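双臂小工作站月度安检表(附我的碎碎念)
工位:Tumora 三号格 表格版本:2024年12月 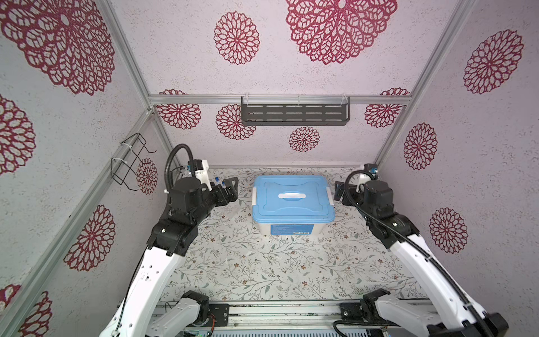 图1 双臂工位,中间为蓝盖收纳盒,左右夹爪分列盒子两侧

先交代一下怎么看这张表。每一条前面写的是检查项,后面是结果,再后面是我自己的备注。备注写得啰嗦,因为上次交接的时候我只打了勾,接班的同事追着我问了半天"这个勾到底是看过了还是拧过了"。所以这回我把看过的、摸过的、拧过的都分开写,嫌长的直接看结果那一列就行。

一、断电状态下的检查

1. 总电源断开,急停按下
结果:合格
备注:急停我按了再转出来,又按回去,手感正常,没有以前那种卡半截的感觉。Bedoya 那边送来的旧按钮我还留着一个当备件,放抽屉里了,别扔!

2. 铝型材底梁固定
结果:合格,已复紧
备注:两条臂的肩关节都坐在前沿这根灰色铝梁上,梁一松,两边一起飘,标定等于白做。这次有一颗螺丝能再拧动小半圈,拧完我画了新的记号线。旧线没擦干净,看的时候认红色那条。

3. 左侧底座附近的小电路板和红线
结果:合格,需留意
备注:板子是裸着的,红线也露在外面,我每次擦台面都提心吊胆。插头轻轻拽过,不松。擦灰请用干刷子,喷雾类的东西一律不要靠近。加护罩的申请我已经交了,在批。

4. 左臂波纹线管
结果:合格
备注:线管从腕部上方绕一个弯过去,这个弯不能收得太紧。我断电后用手托着臂慢慢转腕,转到两头都还有余量。七月份那次就是有人觉得弯太大不好看,多扎了一道扎带,结果跑了没多久线管就被扯得发白。拜托各位,丑一点没关系。

5. 右臂沿臂走线
结果:不合格,已处理
备注:右臂的线是贴着臂身走的,跟左边走法不一样,查的时候别照着左边想当然。靠肘的一处固定松了,线能来回滑,我重新固定过,又把整条线从头摸到尾,外皮没有破口。下次请优先看这里。

6. 腕部白色支架
结果:合格
备注:左右各一个,连着蓝色小件的那种。用指尖推一下,不晃就行,千万别上大力,这支架拧裂过一次,换起来要拆夹爪,够你忙一下午的。

7. 夹爪表面和指端
结果:合格
备注:两只都用无尘布擦过。指端有点磨亮了,还没到要换的程度。开合各试了20次,没有异响(这步是上电后补做的,写在这里方便和夹爪放一起看)。

二、围挡和挂件

8. 后方横梁和挂架
结果:合格
备注:深灰色的开槽金属架是用透明挂钩挂在横梁上的,挂钩这东西时间长了会发脆,我一个一个捏过,没有裂纹。这个架子我不赞成拿来放工具,万一掉下来正好落在工作区里。

9. 左侧黑色网架
结果:合格
备注:扎带绑在立柱上,绑得挺牢。扎带头请剪平,我的袖子被勾过。

10. 三面墙纸
结果:合格
备注:淡紫底、深红大花的那套。边角有没有翘起来要看一眼,翘了会被夹爪蹭到。换墙纸请在记录本上写一笔,别悄悄换完就走,后面查问题的人会疯掉的。

11. 台面铺布
结果:不合格,已处理
备注:米色底印藤叶小花的那块。我接手的时候右前角有褶,夹爪贴着底面走很容易把布带起来。重新拉平后用双面胶压了四边。胶别用太厚的,厚了盒子会歪。

三、工件

12. 收纳盒本体
结果:合格
备注:蓝盖子、半透明盒身,左右两端各一个白色卡扣,盖上有一个白色提手。检查时提手放平,竖着的话臂下来会先碰到它。两边卡扣我各开合了12次,都能扣到位。正面的标签别撕,我们拿它认朝向。

13. 盒子摆放位置
结果:合格
备注:放在台面中间一带,两边夹爪离盒子都要留出安全距离。我的土办法是塞一只手掌进去试(当然是断电的时候!)。

四、上电后的检查

14. 回零
结果:合格
备注:先左后右,别图省事两边一起回。Kanier 的控制柜现在风扇声音稍微大一点,滤网清过之后好了不少,先观察。

15. 低速空跑
结果:合格
备注:连续跑了18分钟,我全程站在急停旁边。两臂往中间靠的时候是最要盯的一段,左右夹爪同时动作,哪边慢半拍都能看出来。这次同步得很漂亮,开心。

16. 关节温度
结果:合格
备注:空跑完摸外壳,温温的,左右差不多。如果有一边明显烫手,停机,不要想着再跑一轮看看。

17. 累计运行时长
结果:已登记
备注:计数器读数3385小时。按 Russtead 的保养单,下一次该给肩关节做润滑了,油脂已经在柜子第二层,领用请签字。

五、遗留事项

电路板护罩:等批复,批下来我自己装。
右臂肘部固定:下次复查,若再松就换固定件,别再将就。
控制柜风扇:听声音,变大了叫我。
透明挂钩:想整批换成金属的,先问问尺寸合不合。

本次结论:可以继续使用,限低速档,护罩装好以后再恢复正常速度。表格原件夹在工位旁的蓝色文件夹里,看完请放回去。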